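Reheating one slice of cake in a foil tray without drying it out

Asked by Océane Fortin, Fulcombe
4th October

I buy a sponge cake most weeks and like a slice warm. I have a small countertop oven and no microwave. Whatever I do, the pointed end goes hard before the wide end is warm. I've tried 10 minutes on low and 2 minutes on high. The slice goes in a shallow foil tray, uncovered. Should I be using a plate? Mine are thin and I don't know if they're safe in the oven.

3 answers

Tihomir Halilović
Accepted answer

Keep the foil tray and leave the plate out of it. If there is no oven-safe mark on the bottom, don't put it in.

Cover the tray loosely with a sheet of foil and tuck the pointed end under it. Heat the oven first, then turn it to low and put the slice in on the bottom rack. Start checking at 5 minutes. Small ovens run hot near the top element and sponge dries fast there. Take the tray out with a mitt, set it on a mat or a trivet, and leave the cover on for a minute or two before you move the slice to a plate. Shallow trays bend when you lift them by one edge, so hold both sides.

If the cake has frosting, scrape it off first and put it back on after.

drakport_106

just eat it cold, sponge is better cold anyway

Sutherland

Agree with the first answer on covering it. I would add a teaspoon of water in the corner of the tray, away from the cake. It helps with older slices. I did this all through June with leftover birthday cake and it was fine up to the fourth day. After that it was only good for trifle.

Also wipe the crumb tray. Old crumbs burn and the cake picks up the smell. My setup for the slice, tray and plate:
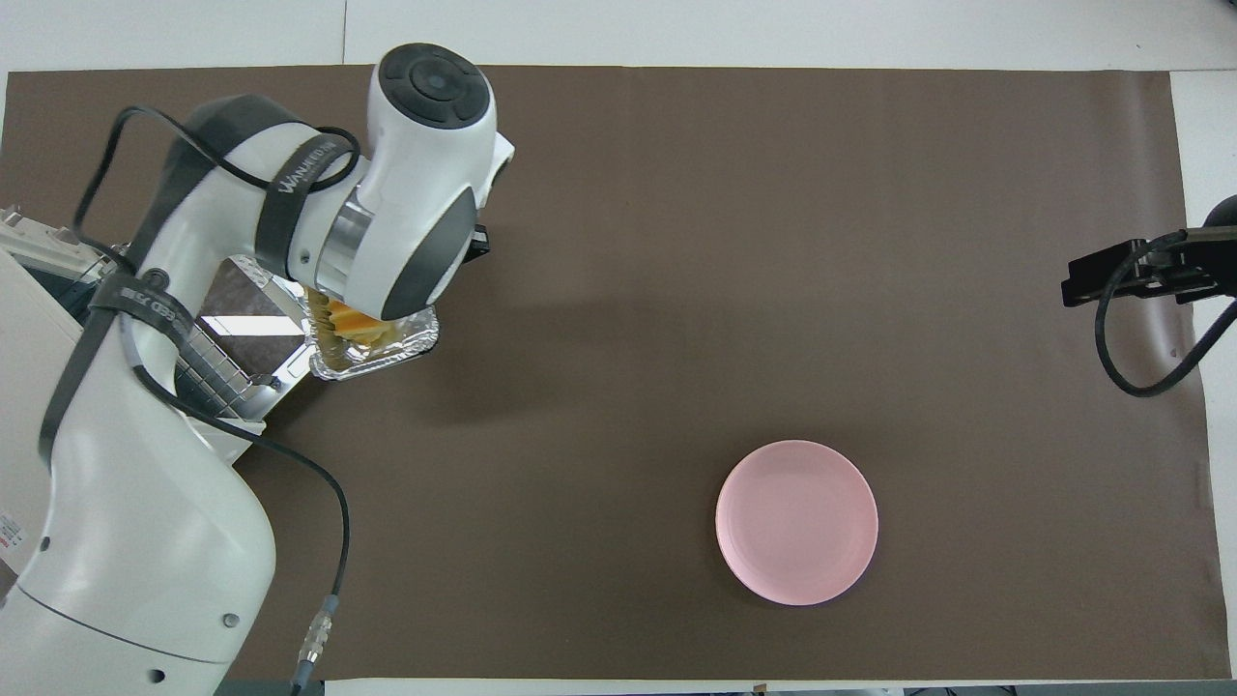

One more thing on the plate. I use it for serving only, and I slide the slice across with a wide spatula. A fork breaks the sponge when it's warm. If you want to warm two slices, use two trays, as the sides stay soft where they touch.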